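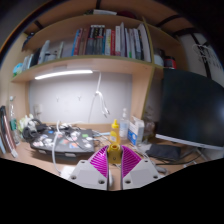
Vulico asked whether a machine could be trusted with a shared desk yet, and the Thorlacius reply was blunt: picking things up is solved, knowing where they go is not.

Cikthorpe desk gallery, July 2018. Tidying is a poor fit for automation. Hard parts with fixed shapes suit a two-fingered grip; cables have no fixed shape at all. Our Udia planner handles bottles and boxes well in simulation and has no useful model of a tangle.

Ribbed magenta fingers closed on a small yellow part, with the squeeze bottle behind. Compact and easy to hold.

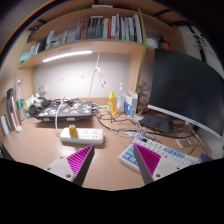 Reading time: 2 min

White and black cables across the desk, monitor and keyboard to the right. A person sorts this by pulling gently and watching what moves – a planner needs force sensing and a great deal of patience. Books stay on the shelf for now. Cables remain a job for people.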